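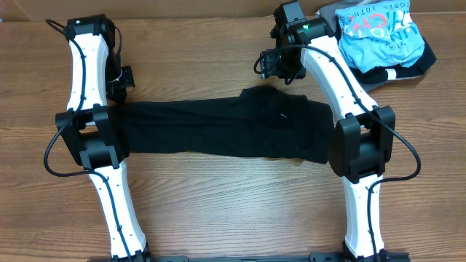
Birkett
Station lead, Jallari garment folding project

Pre-session safety check, two-arm station, 21/11/2025

Rail and base clamps: OK. I leaned on both bases good and hard and neither one gave.

Cables: OK, with a comment. Both runs loop out wide past the elbows, and I do like them that way, but please keep your sleeves and the spare shirts clear of those loops. The clips on the left arm get a fresh look after 40 episodes.

Elbow housings: OK. Smooth through the full range by hand, power off.

Indicator light, right wrist: green.

Garments: ATTENTION. The black shirt is up against the left elbow. Ease it free before you start the leader arms, and don't tug, dear people!

Clothing pile: ATTENTION. It sits too near the right wrist for my comfort. Move it back a hand's width (two, if you can spare it).

Emergency stop: OK, pressed and reset 2 times.

Recording: Pratasen storage has room. We're at 2785 episodes so far, and a fold that goes wrong still gets saved, just mark it as failed.

Cleared to record once both attention items are signed off.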